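# Sorting dried chillies and blueberries on a shared office table

Posted in: Food at Work, 2025-02-08

**Enthorpe**

Our office has one table that serves for both desk work and the preparation of food to be taken home. A member of staff has raised a concern about dried chillies being placed directly on the desk mat beside fresh fruit. The items concerned are usually a bowl, a heap of whole dried chillies and a plastic box of blueberries, and everything is later packed into a paper carrier bag.
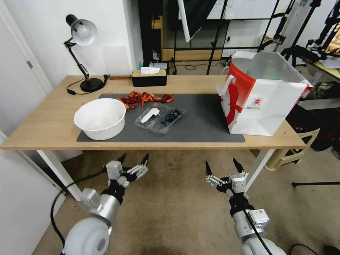
We should be grateful for advice on two points. Is it acceptable for the chillies to lie on the mat, and in what order should the bag be packed? The mat is also used for paperwork, and the desk lamp and tissue box remain on the table throughout.

**Skoltance**

Dried chillies should be kept off any surface that is afterwards touched by hands or paper. Dust and seeds from the pods remain on a mat and may irritate the eyes. Please place the chillies in the bowl at the outset, and wipe the mat with a damp cloth and a little washing-up liquid when the work is complete.

Blueberries should remain in their own box until they are to be eaten. They should not be washed beforehand, as damp fruit spoils sooner. Check that the lid is pressed down on all 4 sides before the box is lifted.

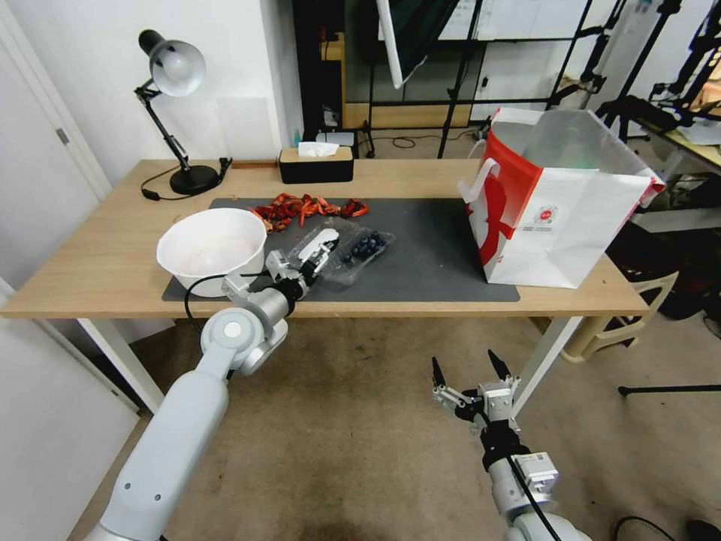 *Blueberries in their clear box on the desk mat, with the dried chillies behind.*

As to the bag, the fruit box should lie flat at the bottom. The chillies should be tied in a separate bag and placed beside it. A paper bag should be supported from beneath if it is carried any distance.

**Flistis**

We just tip the chillies in a jar. Never had a problem.

**Sinaga**

I concur with Skoltance regarding the bowl. I would add that hands should be washed with soap after the chillies have been handled and before the fruit is touched. Plain water does not remove the heat well. In our own office a second mat is kept for food and is stored upright behind the cabinet.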